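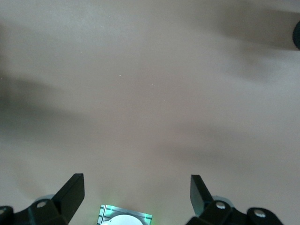 Light and shadow across a plain beige surface.

Brestalville open day: film scanning, grading and the preview theatre
Posted 26 October 2026 by Radwa Alaoui

The Brestalville post-production house opens to the public once a year. I went for the restoration wing, where the 1960s circus drama Flenik is being prepared for re-release. Registration was at the side entrance. The tour ran in groups through four departments, in the order the film itself passes through them.

Inspection comes first. Amr Bennani runs the bench and had a reel of the Flenik camera negative on the rewinds. Every splice is checked by hand and logged by footage. The log for the whole feature stands at 783 entries, most of them cement splices that have lifted at one corner. Perforation damage is repaired with polyester tape cut to pitch. Shrinkage is measured at the head, middle and tail of each reel, and anything outside the scanner's tolerance goes to a separate cabinet with its own humidity control. The smell of vinegar was faint but present.

The scanning room is kept under slight positive pressure, and visitors wear overshoes. The scanner is a pin-registered unit with a wet gate, working in three flashes per frame for red, green and blue. Speed is well below real time. Bennani's colleague Moataz El Khatib explained the choice of gate: base-side scratches fill with fluid and do not register, while emulsion scratches remain and have to be painted out later. He ran the same 20-second shot dry and wet on two monitors. The difference in the sky behind the big top was obvious from the back of the group.
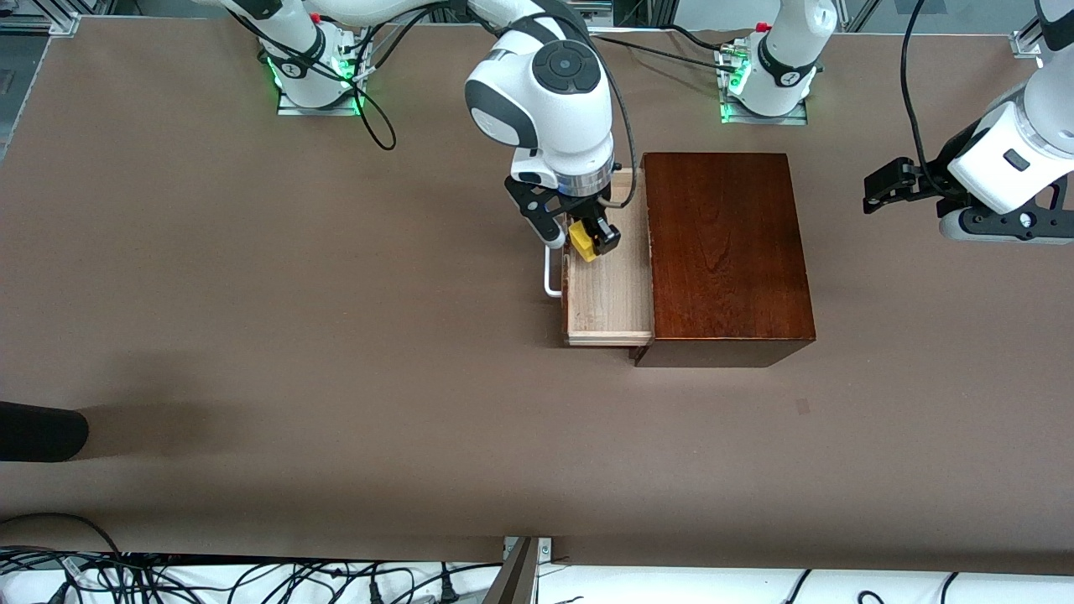
Digital cleanup is the largest department by headcount. Automatic dust removal is run once at a conservative setting, and the output is then compared with the raw scan. The tool is inclined to treat sawdust, confetti and juggling clubs as dirt, a real hazard on a circus picture. In reel 4 it had erased the trapeze artist's wrist for several frames. The artists have flagged 1,055 shots for manual work and 771 of those are signed off. I asked whether grain is reduced. It is not, except where two generations of element are intercut — the dupe sections are matched to the negative around them.

Grading was the weakest stop, mainly on account of the crowd. Sanaa Morsy works from a vintage print lent by the El Idrissi archive, which has faded toward magenta but still gives a guide to relative density. She holds the night interiors darker than the old television master did. Judging by the two scenes shown, this is the right decision. The clown's dressing room now reads as lamplit, and his face drops away when he turns from the mirror. On the television master everything in that scene was the same flat grey-blue.

The day closed in the preview theatre with the first two restored reels, projected from a work-in-progress file with temporary sound. The optical track has not been cleaned yet and the brass in the parade sequence distorts badly. Picture steadiness was excellent. Focus was soft on the left side of the screen for the first reel and corrected for the second. Souad Belhaj took questions afterwards and would not be drawn on a release date beyond saying that a festival screening at Heltalitz is planned for April.

Practical notes: parking is limited, the theatre has step-free access from the north corridor only, and photography is not permitted in the scanning room. The tea urn ran out before the second group came through.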